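Nomia: bench gallery

Nomia is a tabletop clearing setup built in a shared workshop in Lellititz. The goal is narrow: get loose paper off a table and into a container without a person touching it. Hardware work began in June and the software is still changing, so treat the notes on this page as a snapshot. Wiring diagrams are on the Ginier page.

Table layout. The dustpan is pale wood with a cylindrical handle, and it starts on the center-left with the open side toward the paper. The red woven basket goes on the right, close to the arm. Paper is wadded by hand and dropped between the two. The clear bin stays on the left and is treated as an obstacle by the planner. 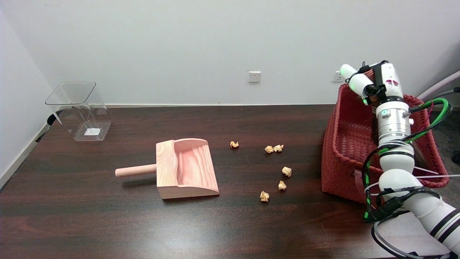 Paper balls are harder than blocks. Each wad has a different outline, and two that lie close together are often segmented as one object. The current fix splits any blob wider than the gripper opening and picks the nearer half first. It fails when the halves are tangled.

Cabling. The green and black lines run outside the arm and need slack at every joint. Too much slack and a loop can catch on the basket rim. The wrist is limited in software until there is a proper clip — the printed ones cracked.

Gripping the dustpan. A round handle rolls in parallel fingers. Approach is from above with the fingers square to the handle, closing at 5 mm/s. Faster closing pushes the pan along the table.

Logs. Version 8 of the control script is the one in use. Run 207 is the first with the new segmentation, and everything before it should be ignored when comparing results.

Open items: wrist clip, a matte cover for the tabletop (glare upsets the depth readings), and a rewrite of the Rondonuwu calibration routine.

Page updated 28 April 2021.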